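The robots have reached our packing room, and I've gone a bit soppy about it

Nov 18, 2024

I have been meaning to write this one since March, when the first arm went in at Risetti, and I kept putting it off while I made up my mind. Well, I've made it up. I love it. I love it more than I thought a person could love a change to their own job, and I know how that sounds, so let me try to explain.

For those who've only come here for the allotment posts: I work at Risetti, where we put together model kits and classroom building sets. Bridges, towers, cranes, that sort of thing. Plastic lattice parts, wooden rods, bags of fixings, a leaflet, a box. There are 11 of us in the room on a full shift, and until this spring every one of those sets went through human fingers from start to finish. I have packed so many trusses that I can tell you which end of a beam I'm holding with my eyes shut.

It's fiddly work, and I think people outside don't quite get how fiddly. Rods slide. Lattice catches on lattice (two parts with cross-bracing will lock together like coat hangers if you so much as look at them). You spend half the day untangling things and the other half picking up what fell out while you were untangling. By four o'clock your thumbs have had it. I used to drive home with one of those squeezy gel packs on the wheel.

So when Haruna Oda, our shift lead, told us that the company was bringing in arms from a firm called Gultanon, the room went very quiet. You can guess what we were all thinking. I went home and worked out how long I could manage on my savings, and then I wished I hadn't.

What happened was a good deal slower and odder than that. For the first few weeks the arm did almost nothing useful. It would reach for a rod, think about it, and close on thin air. We all cheered when it got one. I mean properly cheered, the whole table, and Haruna had to come out of the office to see what the noise was. I've never cheered for the label printer.

Then we were asked to help teach it, and this is where I got hooked. A few of us were trained to guide the arm through the job by hand, over and over, so that the software had something to learn from. You move, it moves. You have to slow right down and notice what you do, and I had never once noticed what I do! I had no idea that I always go for the rod nearest me, or that I turn the beam a little before I lift it so the struts come free. Years of habit, all sitting in my hands, and I had to drag it out and look at it.

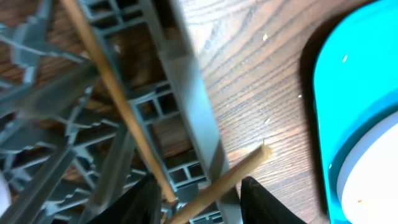

My first proper week of guiding, I was terrible. I was far too quick, for a start, and I kept trying to do two things at once, which is fine if you have two hands and hopeless if you are a pair of fingers on the end of an arm. Bergeron, who make the software side of it, sent a trainer over and she was so patient with us. She told me to move as if I were showing a child how to do it. That did the trick. I've got a nephew who wants to know why about everything, so I just pretended he was standing at my elbow.

By the end of that stretch we had recorded 1,244 runs between us. The total went up on the whiteboard and stayed there for ages with a smiley face next to it. Plenty of those runs were bad ones, mind you. Dropped rods, parts flicked across the table, one memorable go where I managed to put the whole lattice on the floor. We kept a lot of the bad ones too, as the trainer wanted the recoveries, the bit where you make a mess and then sort it out. I found that strangely cheering.

And the job now? It's different, and mostly I like how. The arm takes the repetitive sorting, the part that wrecked our thumbs. We check the sets, deal with anything odd, do the short runs and the special orders, and take turns guiding whenever a new part comes in. I do far more walking about than I used to. I talk to people in the design office, who used to be just names on the leaflet proofs. Last month I told them that one of the bracing pieces was a pig to pick up, for us and for the arm, and they changed it! A tiny change to a corner, but it's mine and I'm going to point it out to everybody who buys one.

It hasn't all been lovely and I don't want to pretend it has. Two people who were due to retire have gone and their places haven't been filled, so we're a smaller crew than we'll look on paper until the new rota comes out. The tea break chatter has suffered as well, now that we aren't all round the same table. I miss that more than I expected. One of my mates moved over to Somaveo up the road, where they're still doing everything by hand, and she says she likes the rhythm of it and wouldn't swap. Fair enough. I used to like the rhythm as well, on a good day, with the radio on.

There's the pace to watch, too. When the arm was new, somebody upstairs had the idea that we should be turning out 600 sets a shift straight away, and Haruna had to go and explain that checking takes time and checking well takes more. She won that one. I'd hate to think what the place would feel like with a manager who hadn't packed boxes herself. If your workplace is about to go through this, find out early who will be setting the targets, and get somebody who does the job into the room when they're set. We got a guiding allowance out of it as well, a bit extra on the days we train the arm, and that only came about by asking.

A couple of you asked in the comments whether I'm worried about teaching the thing that might do me out of work. Yes, sometimes. I'd be daft not to be. But I also know much more about it now than I did when I was sitting at the kitchen table with my sums, and I can see what it's good at and what leaves it flummoxed. A rod lying flat on the table, it's very happy with. A rod poking through a pile of bracing, it still has a good long ponder, and one of us usually ends up going over to help.

Next up is a set with curved parts, a sort of arched footbridge, and I've put my name down for the first guiding session. My sister thinks I've lost my mind, volunteering for extra. I can't wait! I'll report back once we've had a go at it, and yes, the leek photos are coming as well, I just need to find the cable.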